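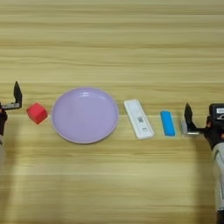
Todavent asked on the call whether the policy is choosing the object it was told to choose, or only going to whatever is closest to the plate. Fair question, and the numbers I sent them last week can't answer it. Success rate was counted as "object ends up on plate," and in most of those trials the named object was also the near one.

16 Mar 2019

Spent the day on an analysis that can separate the two. Notes follow, some of them for whoever picks this up after me.

Setup is the usual row on the wood table, two arms, lavender plate as the target. The red cube is the main object. The white device and the blue block are the distractors. Command is a text string, one object name and one destination. Policy is the Mosta checkpoint from before the gripper offset fix, with the offset patched in at run time. I did not retrain anything.

Log pool is 497 trials. Threw out 100 of them that were run under the old command parser, which dropped the second noun if there was an article in front of it. I could probably rescue part of these by replaying the strings, but the replay tool writes into the same folder it reads from and I don't trust it yet. That leaves 397.

From the 397 I pulled every trial where the named object was NOT the one nearest the plate at the start. Nearest means center to plate rim, measured in the table plane, taken from the first head camera frame after both arms report ready. That gave 153 trials. These are the only ones that say anything about the Todavent question, so everything below is on the 153.

Scoring. Two labels per trial now where there used to be one:

first approach – which object the fingertip is closest to when the jaw first starts to close
final – which object is on the plate at timeout

The first label is the one I care about. A policy that goes to the wrong block, misses the grasp, retries and ends up with the right one was getting full credit before. Under the new scheme it gets credit on final and a miss on first approach, and the two columns stay separate. Please don't average them together for a slide.

A problem with first approach: the jaw closes a little during free motion on the left arm. It's the same creep we saw in September, and it trips the trigger early. Set a threshold on jaw width so small movements don't count, then checked the trigger times against video on the trials that looked odd. The threshold holds up for the left arm. Haven't done the right arm with the same care.

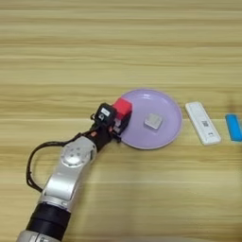 The other thing that needs a rule is what counts as on the plate. The old script takes the object center and asks if it's inside the rim circle. With a cube held at the rim that flips back and forth from one frame to the next, and the label you get depends on where the timeout happens to land. It also can't tell an object that has been let go from one that is still in the fingers.

New rule, for final only:
jaw open past the release width
object center inside the inner well, not the rim circle
both true for 2 seconds without a break

If the object is at the rim and the fingers are still on it, that's "in progress" and it scores as not placed. This is stricter than what Kaufmann uses in their writeup, so our final column will read lower than theirs on the same kind of task. The comparison table needs a footnote. I'd rather have the footnote than the flicker.

Also changed how the plate is fitted. The ellipse fit was grabbing the outer edge on some frames and the edge of the well on others. The rim is a lighter purple than the inside, so I fit the two edges separately now and keep both. When the gripper covers one side of the plate the fit uses the visible arc, and if less than half the arc is visible it holds the last good fit. That hold is a hack. It assumes the plate doesn't get pushed, and it does get pushed now and then.

The tracker treats anything already lying in the well as part of the plate unless it's on the object list. Fine for the cube. For anything small and gray it isn't, the contrast is too low and the mask swallows it. Added a gray class to the list by hand. If you add a new object, add it there too or the final label will be wrong with no warning.

Where it stands: the first approach script is done and running on the Vollix machine. The final script runs but writes the label one trial late, an indexing mistake I haven't found. Don't use the final column until I've marked it clean in the sheet.

I'm not going to quote a first approach number to Todavent from the right arm until the jaw threshold is checked there. Left arm alone is a reasonable thing to send, labeled as left arm alone.

To do
– right arm jaw creep, same check as left
– off-by-one in final
– flag trials where the plate moved during a held fit
– swapped-order trials: same objects, same command, cube and blue block trading places. We have almost none of these and they are the cleanest test there is
– move the replay output to its own folder before touching the old parser trials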